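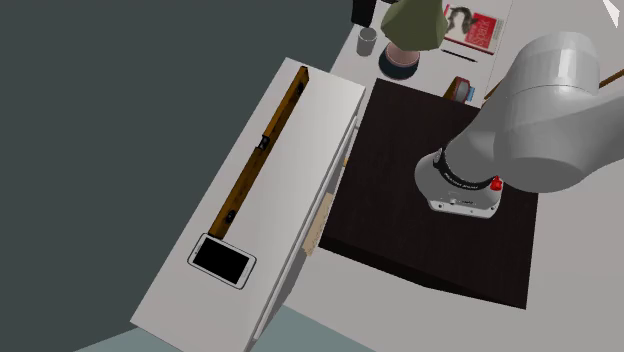
Feb 9, 2022

Budget day, or the day before budget day, which is worse. The form has to be with Ganden by noon tomorrow and I have spent the whole afternoon moving the same money from one box to another and back again. I now know the boxes very well. Box 6 is called "Sundries and other", and everything I really want is in it.

The arm is not the problem. Everyone has agreed to the arm. They agreed to it in November, with biscuits. What they haven't agreed to is anything the arm might need in order to do something, such as a hand. The Cledberg quote came back with the gripper as a separate line, the fingers for the gripper as another separate line, and the cable as a third, on its own page, as if it were shy. I rang them to ask whether a person could buy the gripper without the cable. There was a pause and the man said that yes, a person could.

Delorme are cheaper by a fair bit but want 50 per cent up front and won't say when it would arrive. I asked for a week. They gave me a season. I have put them down as second choice and written "lead time to be confirmed" next to the price, a phrase I must have typed on every form since I started here.

Masanobu Hoshino came by at tea time and looked at my spreadsheet for a long while without sitting down. He thinks we should run everything in simulation until the summer and spend this year's money on computers, since we can crash the simulated arm into the simulated table as often as we like and it costs us the electricity. He's right, annoyingly. I had two computers in the plan and he wants three. He also wants more things put in the scenes, on the grounds that real desks are a mess and a robot trained on tidy ones will have a nervous breakdown on its first day. I said the spirit level was a nice touch. He said it had been free. Most of what is in there was free, down to the lamp, and I did wonder if we could submit the whole budget in the same spirit.

So the new version goes: three computers now, arm in the second half, gripper with it, cable too. Service contract for one year and not the three they are pushing. Table – a real one, that doesn't wobble – from the furniture money, if Marley will let it through. Marley is the purchasing system and does not let things through. Last time it sent back a box of screws because I had filed them under "consumables" and it felt they would outlast me.

Still to do before noon:
Ask Cledberg if the quote holds past 6 weeks
Find out who pays for the mains socket (not me)
Training for 2 people, or one person who then tells the other
Spare fingers. We will break the fingers.
Delivery – does it include the stairs

I left the contingency at what it was and then took a little off it to pay for the socket, in case it is me after all. Home late, beans on toast. Woke up at some point having remembered the VAT.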